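Drundero workshop opens its kitchen arm build to other home builders

MOREIRA, February. Drundero, a shared workshop on the upper floor of the old Brutudier building, has released the plans and control software for a robot arm meant to be built and tested at home. The project is called Ilov. The files are free to download and may be changed and passed on.

Ilov began as an evening project among members who wanted an arm that could help at a kitchen sink. The parts list comes to 1095 dollars for a builder who already has a computer and basic hand tools. Printed covers for the links take most of the time. Members logged 506 hours on the build before the software was ready to share.

All sink work is tried in simulation first. The model kitchen has a marble-patterned island with a dark sink set into it, and the arm is placed at the cabinet side. Early tasks deal with the faucet and with getting the gripper close to the handle without touching the rim of the sink.

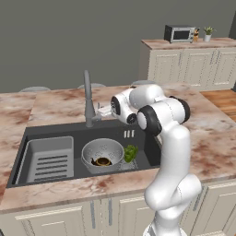
The software stores each attempt as a short log that can be replayed at any speed. The release includes 3712 of these logs, failed attempts among them. Builders can use them to check their own settings before they power a motor.

Objects can be moved between runs. A small teapot may start in the sink or out on the counter, and a head of lettuce is used for practice with uneven shapes. The workshop plans to add plates and cups next.

The download contains:

Drawings for the links, joint covers and base

Wiring plan and motor settings

The simulated kitchen, with the island, sink, faucet and loose items

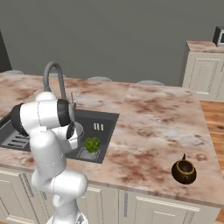 Getting the files and joining a build night

The full package is 900 megabytes and is available from the Drundero project page. Build nights are held at the workshop from 7 p.m. and are open to non-members. Visitors should bring a laptop with the package already installed. Questions about parts or wiring can be sent through the contact form on the same page.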